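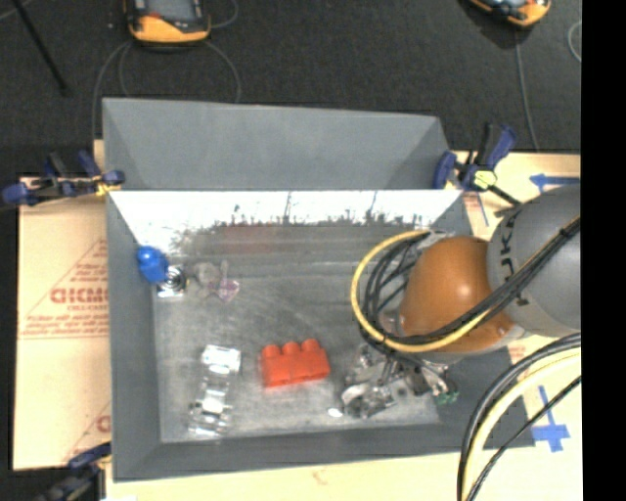
*Marianna Mazurek*

I got the job!! I've been holding that in since April, when I first applied, and now the contract is signed and I can finally write about it. In 16 days I start as a junior payroll analyst at Estex, and I am so happy I keep opening the email to check my name is still on it.

A few of you asked how I went from the front desk at a dental office to payroll, so let me tell you about the part that scared me most, which was the skills test. I'd read plenty about interviews. I had my stories ready, I had my good shoes ready. Then the recruiter wrote back with "a short spreadsheet exercise, 10 minutes to read, one hour to complete" and my stomach dropped.

They sent a file with 331 rows of made-up timesheets. Overtime in there, two people with the same last name, a few shifts that ended before they started (sneaky!). My task was to find the errors, fix what I could, and write a short note to an imaginary manager about the rest.

I had practiced for this, thank goodness. My cousin used to work at Cotine and she let me have an old training workbook, all numbers scrambled, and I did a little of it every night after dinner. The first night I couldn't get a lookup to work and went to bed mad. By the second week I was doing pivot tables for fun. I made one of our grocery spending, and we eat a shocking amount of cheese.

If you have one of these tests coming up, please do the note first in your head! I mean it. I read through all the rows before I touched a single cell, and I jotted down what I'd want to tell the manager. When I started fixing things I already knew which ones I had no business fixing, like the shift with no employee ID. I left that one alone, colored it yellow and wrote a question about it. The woman who interviewed me later brought up that yellow row before I'd even sat down properly.

The interview itself was lovely. We talked for some 15 minutes about the test and the rest about the work: month-end, what happens when a bank file bounces, who gets the phone calls. I told them about calming down patients who had been billed twice, and they were really interested in that! I'd almost left the dental office off my resume. So glad I didn't.

I also had a second offer for about one evening, from Brandão, in accounts receivable. Nice people, slightly better pay, a much longer drive. I made a list, then ignored the list and asked myself which job I'd been describing to everyone at dinner. It was payroll every time.

Next up is learning Pikodik, the payroll software they use. They gave me a login to the practice version and I've already paid a pretend employee twice, so there's work to do. I'll write again after my first month-end. If you've survived one, tell me what snacks to bring!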